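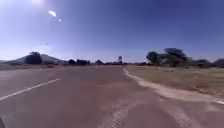 Menaka Mondal wrote in under my last post to ask why anyone would make marmalade in July, when the Seville oranges are long gone and the kitchen is already hot enough to poach an egg on the worktop. She has a point! But I froze a great bag of them in January, whole, skins and all, and the freezer drawer has not closed properly for six months, so here we are.

I love frozen fruit for this. The peel goes soft and a bit sulky as it thaws, and it cuts like butter. You do lose some of the set, so I add an extra lemon and throw every last pip into the muslin. My old method was to slice the peel raw, which took the whole of one radio play and most of the next. Now I simmer the oranges whole with the lid on until a skewer slides in, let them cool in the water overnight, and do the slicing in the morning with a cup of tea beside me. It's so much nicer. The smell when you lift the lid is worth it even if you never get as far as toast.

Sugar is where I always fall out with people. My gran's recipe (written on the back of a seed packet, in pencil, nearly gone) has double the weight of the fruit. I've been creeping down from that every year and this time I took out another 300 grams. It set! A softer set, the sort that slides off the knife if you aren't paying attention, but the bitterness comes through and I can taste the orange for once. I wouldn't go lower unless you're happy to keep it in the fridge.

For the set I don't bother with a thermometer any more. Three saucers in the freezer, a blob on a cold saucer, wait a minute, push it with your finger. If it wrinkles, off the heat. Mine wrinkled after 15 minutes of proper rolling boil, which surprised me, as I'd only just sat down. Then comes the bit I used to skip, which is leaving the pan alone to stand before you pot it. Skip that and all the peel floats up to the top third of the jar and the bottom is plain jelly. I made a whole batch like that the year we moved to Nestthorpe and gave it away as presents, and everyone was very polite.

I made one pan plain and one with a thumb of fresh ginger grated in right at the end. Euan Laing swears by whisky instead, and I did try a spoonful in a single jar, but I'm a ginger person through and through. The ginger one on hot crumpets, with salty butter... I had it for breakfast and then again at four o'clock.

Jars, before I forget: I'm short of the small squat ones with the wide necks. If you've had marmalade from me and the jar is sitting in your cupboard, please bring it back, lid or no lid. I've still got half a drawer of blackcurrants to use up, and those are next, probably with a bit of apple.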